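## 3. Where the phone goes

Draft, February. Numbers checked against the diaries, wording not.

3.1 **Sites and people.** Two workplaces. Barnthorpe, a lettings office, one long room, phones ringing all day. Flutthorpe, the records side of a housing charity, much quieter, two rooms and a corridor. 28 people kept a diary at Barnthorpe and 28 at Flutthorpe, which was luck and not design. Everyone was asked the same thing at the end of each working morning: where was your own phone, how often did you pick it up without it having made a sound, and what were you doing just before. Paper diaries. We tried the Weldu form first and people found it silly to pick up a phone in order to write down that they had picked up a phone. Fair point, dropped after the first trial.

3.2 **What counts as a place.** Early diaries were hopeless on this. "On the desk" covered everything from under a hand to behind the monitor. Ruby-Lee Fairweather went back through the first batch and sorted the answers into four places: on the body, on the bare work surface, in some kind of open holder, and out of sight (drawer, bag, coat). The same four are used in the rest of the paper. Open holder means anything with sides that the phone is put down into and can still be seen in. Pen pots, letter trays, a soup bowl in one case. A clear plastic tray on a plain white top, as in Fig. 3a, is an open holder. The phone need not be in it for it to be coded as one available; that is a separate column. 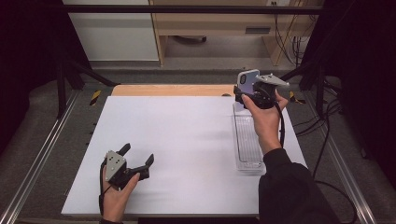
The awkward cases were bags left open on the floor. Some people could see the screen light up from their chair, some couldn't, and the diary didn't ask. We coded all of them as out of sight. A stricter rule would move a few mornings into the holder group, but it makes no differnce to the order of the four places at either site.

3.3 **Silent pick-ups.** Highest on the body, as expected from earlier work. Next the bare surface. Holder and out of sight came out closer together than we had guessed, and at Flutthorpe we wouldn't want to say which was lower. Barnthorpe clearer: drawer beats tray. Possibly noise. In a loud room people say they worry about missing a call from school or a parent, so they look. Several wrote this in the margin without being asked.

19 people changed place at least once during the diary period, nearly always in the same direction, from surface to something further off. We don't read much into this. Keeping a diary makes people notice, and noticing is half of it.

3.4 **Face up or face down.** Not in the original plan. Added after the trial as a tick box. A phone lying with its back uppermost (Fig. 3b, the pink to coral one) is still on the bare surface for our purposes and gets the same place code as one lying screen up. Face-down mornings had fewer silent pick-ups than face-up mornings, but the people who turn a phone over are also the people who silence it, and with a tick box we can't pull those two apart. A handful said they turn it over out of manners when somebody sits down opposite. Others because the screen is scratched and they would sooner not look at it.

One reader of an earlier draft asked wether case colour was recorded. No. Nor make, nor age of phone. The Hilitz checklist has a line for all of these and we left it blank on purpose, to keep the morning entry to under a minute.

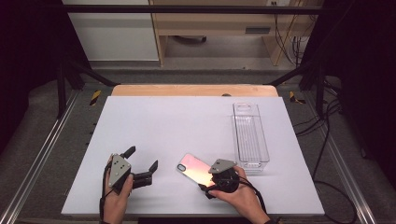 ## 4. Limits

Self-report throughout. People undercount pick-ups, everybody does, and probably more so on busy mornings. Afternoons not covered at all. Both sites office work, both in small towns, no shift workers. No control over notification settings. Next round should ask about the open bag.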